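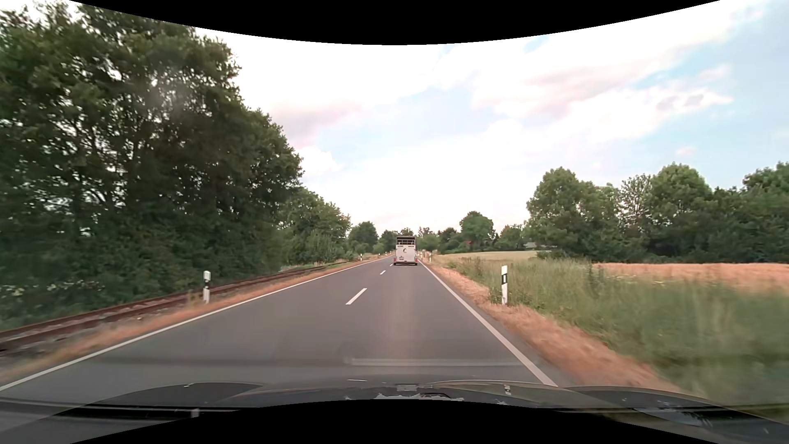
Page 461

Two-Horse Trailers: Rear Section and Options

The Podance two-horse trailer is built by Bura for owners who haul on paved two-lane roads, farm lanes and short highway runs. The body is narrow and upright, so a driver following behind sees a single flat face with the lights at the lower corners. White is the standard color for the body and ramp. Other colors are quoted on request.

Rear opening

The space above the ramp is left open under a rounded frame. Bars across the opening keep heads and loose hay nets inside while letting air move through. A roll-down canvas cover (order no. 2152) closes the opening in rain or on dusty roads and is held by elastic loops. Keep the cover rolled up in warm weather and check the loops before each trip.

Ramp

The ramp forms the lower part of the rear wall. It is spring assisted and can be lowered with one hand once both side latches are released. The inside face carries Tredness rubber matting, 10 mm thick, bonded at the edges and fixed with cross strips. Matting that has lifted at a corner should be replaced as a full sheet – patches tend to peel. 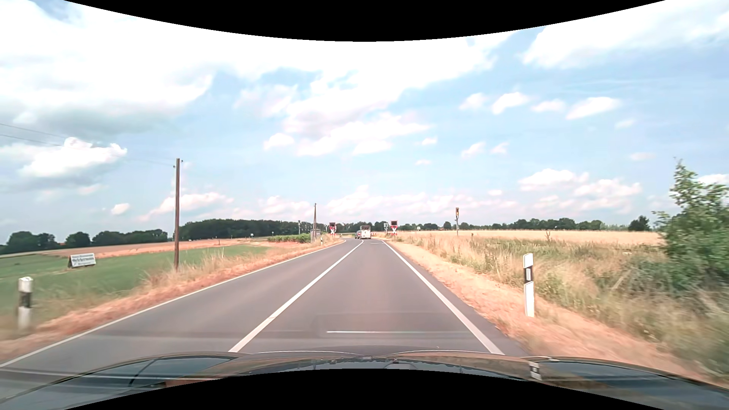
White trailer with barred upper rear section, on the approach to a railway crossing.

Running gear

Both axles use rubber suspension. Rail crossings, patched asphalt and cattle grids should be taken at reduced speed with horses on board, and the load should be tied short enough that an animal cannot turn its head under the breast bar. Axle bolts are torqued to 90 Nm at the factory. Recheck them after the first month of use and again at each annual service.

Couplings are supplied by Fedoruk in a fixed or height-adjustable version. The adjustable version is recommended where the trailer is shared between a pickup and a passenger car. The trailer should ride level when loaded; a nose-high trailer puts too little weight on the hitch and will sway. 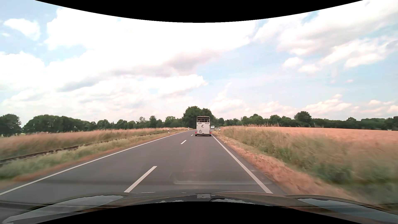 Rear view on the road: tail lights at the lower corners, license plate low on the left.

Lights and plate

Light clusters are mounted on brackets and can be changed without removing the ramp. Lenses are sold singly, left or right. The plate holder takes standard sizes – state the country of registration when ordering.

Spare parts for earlier Podance bodies are listed in the section that follows. Ramp springs and latches are interchangeable between model years; hinges are not.

Bura Trailers | Contact | Parts and service | © Bura. All rights reserved. | Back to top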